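The last bookbinder in Prustcombe would like you to stop calling her that

"There are two of us," she says, before I have sat down. "The other one is at the top of the hill and doesn't answer his telephone. People write that I'm the last one and then he sends me the cutting with a line under it."

She asked not to be named in this piece, on the grounds that anyone who wants her already knows where she is, and anyone who doesn't will only ring up about family Bibles. The family Bible is the curse of her trade. It arrives in a carrier bag, usually in March, when people clear out their lofts, and its owner believes it to be worth a great deal of money.

"I tell them it's worth what they feel about their grandmother. Then I tell them what it costs to mend, and we find out what they feel about their grandmother."

Her workshop is above the old Flenmont showroom, up a flight of 12 stairs that she describes as her only form of advertising control. Nobody wanders in. Those who reach the top have decided on it, and are too short of breath to haggle.

She came to binding at 41, after a long spell in the claims department of an insurance office, where she says she learned everything she needed to know about damage. Her first teacher took her on for seven weeks and kept her for seven years. He let her sew and fold but wouldn't let her near the leather until the second winter. Was that caution on his part?

"Meanness. Leather's expensive. He said I had heavy hands. I did have heavy hands, I'd been stapling things for two decades."

The tea is strong and comes in a mug with no handle. I ask whether she minds that most people now read on telephones, and she gives me the look of someone who has been asked this by every visitor since the telephones came in.

"I read on a telephone. I read in the bath on it. I wouldn't take a customer's book in the bath."

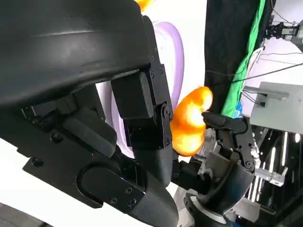
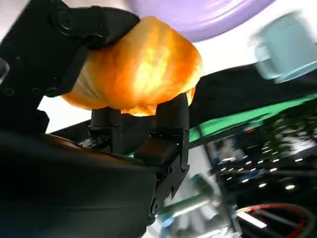 What she does mind is glue. She can talk about glue for a very long time, and does. The villain is a fast-drying brand called Grosberg, which was sold to schools and parish offices by the bucket and which, by her account, turns to something like toffee and then to something like glass. She keeps a jar of the scrapings on the windowsill. She has been asked to throw it away by her sister, her landlord and a man who came to read the meter.

"Whoever invented it never had to take it off again. That's true of most things people invent."

She uses wheat paste, cooked on a camping stove, and an animal glue whose smell she no longer notices. I notice it. I am still noticing it on the train.

The job on her bench this month is the Tse ledgers, the accounts of a grocery that traded on the harbour for 89 years and wrote down every tin of peas. The family want them kept as they are, stains included, which suits her. A previous client had wanted a cookery book repaired and also cleaned, and was upset to lose a gravy mark that had apparently been her mother's.

"I could have put some gravy back. I did offer."

Does she have an apprentice? She had one, who was very good and left to do something with boats. She had another, who was not very good and stayed. They parted on decent terms after an incident with a guillotine and the corner of a christening register, of which she will say only that the corner was blank.

There is a waiting list, kept in an exercise book whose own spine has gone. I point this out. She turns it over as though she hadn't seen it before and puts it back under the telephone.

"It's on the list," she says.

We go on to money, which she is happier to discuss than most craftspeople I have met. She charges by the hour and rounds down for schoolteachers. She has put her prices up twice, and both times lost the customers she'd hoped to lose. The man at the top of the hill is cheaper. She would like that printed, along with the fact that he is slower, and that he still uses Grosberg on his endpapers when he thinks it won't show.

"Put that in," she says. "Then he'll have to ring me."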